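October, regrind trial, line 2

Carried on from the batch Titilayo Adebisi started. Material is the nylon 6 regrind from Trindiditz, sold to us as washed and dried. Moisture straight out of the bag was too high to run, so it went back in the dryer overnight. Ostap wants this checked on every bag from now on. I agree, though it will cost us the first hour of each shift.

Weighed in 1,572 kg across the pallets. The delivery note says the same, so no argument with Trindiditz on weight.

7:40 – dryer off, hopper filled. Barrel zones left as they were for the last Prandudari order.
8:15 – first strands. Brittle, gray specks, a lot of breaks at the water bath. Threw these in the scrap gaylord.
8:50 – changed the screen pack. The old one was badly clogged on one side, with what looks like bits of label and some aluminum foil. Bagged the screen and put it on Sunee's bench.
9:30 – strands holding. Pulled 100 g for melt flow and another 100 g to keep.

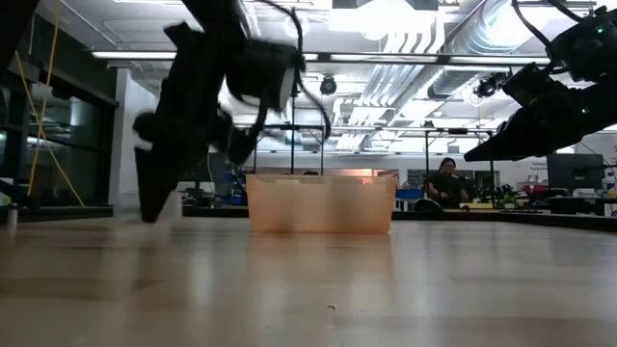

Melt flow and color

Melt flow came out higher than on the virgin control, and the three repeats did not agree well. I don't trust the third one, the die had not been cleaned properly. Will repeat after lunch with the spare die.

Color is the usual problem. Pellets are a dull tan and Prandudari wants natural. Vichien thinks we can blend down with virgin and still come in under their price, but he has not run the numbers with the new freight rate from Tokgöz. Containers are booked through Tokgöz until the end of the quarter, so we are stuck with that rate either way.

Dumped the vacuum vent trap at 11:00. More oil in it than last time. Need to ask Trindiditz what the parts were before grinding. If it is fishing net, fine. If it is automotive, we should have been told.

Afternoon: ran 300 kg at the lower screw speed. Fewer breaks, amps steadier, throughput down as expected. Cutter blades are getting dull and I am seeing tails on the pellets. Spare set is in the cage, the key is with Manuela Grasso.

Melt flow on the spare die is better, repeats close together. Numbers are in the shared sheet under the batch tab. Lower-speed pellets go in the blue-tagged bags, please don't mix them with the morning's.

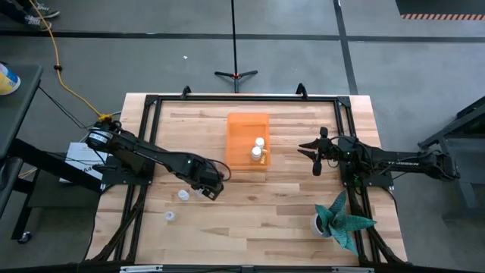 Sunee Phetsri thinks the lower speed is hiding the problem and the specks will come back as soon as we go to full rate. She had the screen under the microscope and found PET as well as foil, so the wash at their end is not doing much. She would reject the rest of the lot and make Trindiditz take it back.

I would like to run one more pallet with the finer screens before we decide. Ostap to call them in the morning in any case.

To do
– blades
– finer screens, check if Tronerora still stocks our size
– ask Vichien for blend cost at the Tokgöz rate
– dryer dew point sensor reads low again, swap with line 1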